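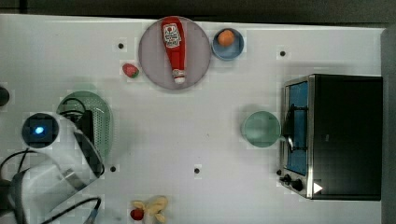 *Toy kitchen items on a white tabletop, with a plate, a bowl and a green colander.*

# Warming and Shelter Point, Vosley District Hall

**Winter inspection checklist with comments**

Operator: Lamolitz Relief
Month of inspection: December
Type: full, hall occupied, grid power off during part of the visit
Previous type: short walk-through before opening

Marks used: **OK**, **FIX** (can stay open, repair needed), **STOP** (do not use until repaired), **N/C** (not checked).

Grid power was cut at the substation side on Monday morning and came back before the inspection ended. The generator items were checked under real load. Items marked N/C carry over to the next visit and should not be read as passed.

## A. Getting in and getting out

- [x] Main entrance clear and unlocked during opening hours. **OK**
- [x] Ramp free of ice. **OK**
 - Comment: Sand is kept in an open bin and was damp. It will freeze into a block. Move it inside the porch.
- [ ] Rear exit opens fully from inside without a key. **FIX**
 - Comment: Opens, but the bottom of the door drags on packed snow. One adult could push it. A child or an older person might not. Clear the snow each morning and again after dark. Add this to the shift sheet.
- [x] Battery exit lights come on when power is lost. **OK**
 - Comment: All came on at the cut. The one over the rear exit was noticeably dimmer than the others by the end. Replace the battery.
- [x] Stairs to basement shelter marked with reflective tape, top and bottom step. **OK**
- [ ] Stair handrail firm on both sides. **FIX**
 - Comment: Left rail loose at the lower bracket. Anchor has pulled out of the plaster. Needs a longer one into the brick.
- [x] Signs for the shelter can be read by flashlight. **OK**

## B. Generator

Unit supplied by Plasudano. Stands in the yard on the north side.

- [x] Outdoors, under a roof, open on the sides. **OK**
- [x] Exhaust points away from doors, windows and the air intake. **OK**
 - Comment: The intake for the basement fan is on the same wall. Distance is acceptable as set up now. Do not turn the unit around to make fueling easier, which had been done at the time of the walk-through.
- [x] Starts from cold. **OK**
 - Comment: Started on the second pull.
- [x] Runs at working load with no warning light. **OK**
- [ ] Load list posted next to the panel. **FIX**
 - Comment: There is a list but it is out of date. It leaves out the second water heater and the phone charging table. With both on, plus the pump, the breaker tripped once during the visit. New list needed, with the order in which to switch things on. Pump first.
- [x] Transfer switch prevents feeding back into the grid line. **OK**
 - Comment: Fitted by Yazıcı Electric. Tested in both positions. The cover has a lock and the key hangs inside the office. Leave it there.
- [ ] Grounding rod connected. **FIX**
 - Comment: Connected, clamp corroded. Clean or replace.
- [x] Run log filled in. **OK**
 - Comment: Two shifts did not write down stop times. Service depends on running hours, so please fill in both columns.

## C. Fuel

- [x] Stored outside the hall in a locked, vented cabinet. **OK**
- [ ] No fuel containers inside the building. **STOP**
 - Comment: One partly filled can was found in the coat room behind the door. Removed during the inspection. The coat room was aired out before people went back in. It was probably brought inside so the fuel would pour more easily in the cold. That is not allowed for any length of time, including overnight. Mark lifted after removal.
- [x] Cans labeled by fuel type. **OK**
- [x] Funnel, gloves and absorbent kept with the cans. **OK**
- [ ] Refueling done with the engine off and cooled. **N/C**
 - Comment: No refueling took place while we were there. Staff on shift described the right steps. Watch it done next time.

## D. Heating

- [x] Fixed heaters clear of coats, bedding and paper. **OK**
- [ ] Wood stove in main room: guard in place on all open sides. **FIX**
 - Comment: Guard covers the front and one side. The other side faces the row of chairs where people dry gloves. Until the missing panel is fitted, move that row back and stretch a rope across.
- [x] Stove pipe joints tight, no soot marks on the wall. **OK**
- [x] Ash goes in a metal bucket with a lid, outside, on concrete. **OK**
- [x] Carbon monoxide alarms present in main room, sleeping room and basement. **OK**
 - Comment: Each one was tested with the button. The basement alarm is mounted behind a shelf and could not be heard from the far bench. Move it to the open wall.
- [x] No gas camping stoves used for heat. **OK**
- [ ] Notice about bringing personal heaters is posted. **FIX**
 - Comment: Taken down, maybe when the wall was repainted. Put it back at eye level by the entrance, in large type.

## E. Electrical inside the hall

- [x] No extension cord plugged into another. **OK**
- [ ] Cords kept off walkways or covered. **FIX**
 - Comment: The cord to the charging table crosses the path to the toilets. Cover strip has come unstuck at one end and is a trip hazard in low light. Moving the table to the other wall would remove the problem.
- [x] Charging table attended while in use. **OK**
- [x] Power banks charged on a hard surface, not on bedding. **OK**
 - Comment: One swollen power bank was set aside by staff before we arrived and placed outside in a metal tin. Correct. Take it to the battery drop-off with the next supply run.
- [x] Panel cover closed, no bare wire. **OK**

## F. Water and sanitation

- [x] Reserve tank, 3,000 liters, full or nearly full. **OK**
- [ ] Tank outlet and pipe insulated. **FIX**
 - Comment: Pipe is wrapped. The valve is not, and it is the part most likely to freeze. Wrap it so the handle can still be turned.
- [x] Drinking water taps marked. **OK**
- [x] Hand washing possible with the pump off. **OK**
 - Comment: Jugs with taps are in place at both sinks.
- [x] Toilets usable with mains pressure down. **OK**
 - Comment: Flush buckets were full. Floor was wet around them. Put down a rubber mat.
- [ ] Water test result on file. **N/C**
 - Comment: Sample sent, result not back yet.

## G. Basement shelter

- [x] Posted limit on number of people visible at the door. **OK**
- [x] Second way out is clear. **OK**
 - Comment: Window hatch opens. The step below it is a wooden crate. Swap it for a fixed step before the next visit.
- [x] Fan runs on generator power. **OK**
- [ ] Hand-cranked fan tested. **N/C**
 - Comment: Crank handle could not be found. If it is not found this week, order one.
- [x] Benches stable. **OK**
- [x] Drinking water, blankets, flashlights and bucket toilet in place. **OK**
- [ ] Shovel and pry bar inside the shelter, not upstairs. **FIX**
 - Comment: Shovel present. Pry bar was in the yard, being used to break ice. Buy another for the yard.
- [x] Radio works below ground. **OK**
 - Comment: Only near the stairs. Mark the spot.

## H. Fire and first aid

- [x] Extinguishers in place, gauge in the green. **OK**
- [ ] Extinguisher near the stove can be reached without passing the stove. **FIX**
 - Comment: Hangs on the wrong side. Move it next to the door.
- [x] First aid kit sealed and in date. **OK**
- [x] Burn dressings in the kit. **OK**
- [ ] Emergency numbers posted by the phone and in the basement. **FIX**
 - Comment: Posted upstairs only.
- [x] Staff on shift could say where people gather outside after leaving the hall. **OK**

## Repairs, in order

| Item | Action | When |
|---|---|---|
| C | Check daily that no fuel is indoors | Every shift |
| D | Stove guard, missing side | Within 2 days; rope until then |
| G | Find or replace fan crank | Within 4 days |
| D | Move basement CO alarm | Within 4 days |
| A | Handrail bracket | Within 4 days |
| B | New load list, clean ground clamp | Within 4 days |
| E | Charging table cord | Within 4 days |
| All other FIX items | As noted | Within 20 days |

The hall may stay open day and night while this work is done. If the stove guard is not fitted in time, let the stove go out and use the fixed heaters only. In that case the second water heater has to stay off whenever the hall is on generator power.

Copy to: Lamolitz Relief office, hall office folder, Yazıcı Electric (sections B and E only).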